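The Bottle with Roses

When Hendrik Ntuli came back to Grostcombe in July, his aunt's flat was on the second floor and smelled of closed windows. He had two days to empty it. The man from Mabuza Removals had said on the telephone that everything must be in boxes by 2 in the afternoon, and after that each hour would cost 40 more.

He began with the kitchen, which was easy. Cups do not look at you. He wrapped them in old newspapers and wrote KITCHEN on the boxes with a thick pen. Then he did the bedroom, and this was slower, for in every coat he found a bus ticket or a candy, and once a key with the number 2809 on a paper tag. He tried it in all the doors. It opened none of them, and he put it in his own pocket.

The bathroom he left for the end. His aunt was a woman who saved soap. She pressed the last thin piece onto the new one, and she cut open tubes with scissors. But on the shelf stood a body wash with a pump and pink roses, almost full, the kind she always called too fine for a weekday.

"For whom did you keep it?" he asked the shelf.

He carried it out to the other things from the bathroom and stood it down beside a little blue bottle. He did not know yet which box they should go in.

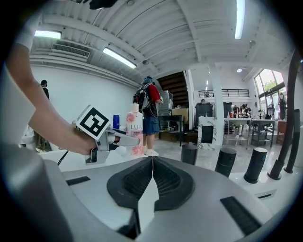

The LUX with the roses, and the small blue bottle behind it.

At noon his cousin called from Pirnico and asked if there was anything worth keeping. Hendrik thought of the key in his pocket.

"Some cups," he said. "And soap."

"Soap you can throw away."

"Yes," he said — and he went to look for a towel, to wrap it for the journey.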